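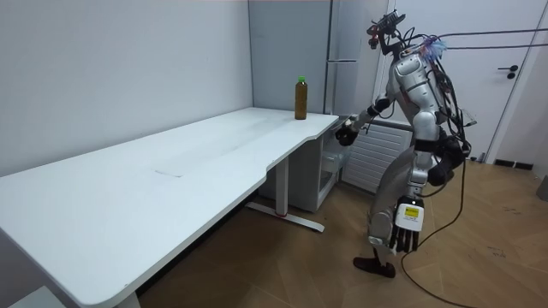 Last edited by fedir_t on 09/03/2022

White desk, wooden floor, and what to do about drinks

fedir_t
Hello all, and sorry in advance because I do go on a bit. I've finally got the small room how I like it: long white desk set diagonally, floorboards left bare, and nothing living on the desktop except whatever bottle of tea I'm getting through. I love it, I really do, but I'm a dreadful one for putting tea down and forgetting it, and I worry about brown rings on all that white. Does anyone use a coaster or a mat, or do you just wipe as you go? The desk is a Lerkmont, if that helps, bought in June.
Fedir Tkachenko

Cimer
Lovely and clear, well done you! I had a white Lerkmont for six years and my advice is simply wipe. Warm water, drop of washing-up liquid, old tea towel. I never owned a coaster in all that time and when I sold it the lady who came for it thought it was nearly new.

kuzmenko_m
Going to disagree with Cimer (sorry, Cimer, you were right about the curtains). Mine went yellow in 4 places and every one was where a mug used to sit. Get a cork mat, put it at the far end by the wall and make it a rule.

Cimer
Mugs though! He's drinking out of bottles with a cap on. It's a different thing altogether, there's hardly anything to drip.

fedir_t
It is bottles, yes, and quite often two on the go, as I open a fresh one and then find the other.

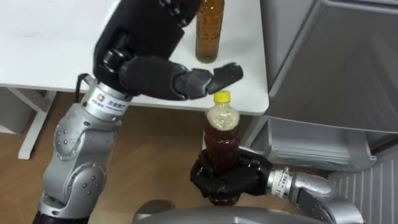
So a single mat wouldn't cover it, I'd need one at each end, and then I'm back to having things on the desk, when the whole pleasure of it is the bare white top. I did look at the Vukano felt ones, but they only come in grey and I'm fussy.

kuzmenko_m
Then keep the spare off the desk altogether. A little shelf on the wall, or a basket by your feet. I'd be more bothered about the floor than the top anyway, tea gets down between boards and you'll never get at it.

Maksym Demchenko
Agree about the boards. We lost a good patch by the window to a bottle of squash, and that had a cap on as well, only not done up. I keep 5 old flannels in the drawer now and grab one the minute anything goes over.

fedir_t
Flannels I can manage. Shelf is a maybe, the walls in that room are horrible to drill.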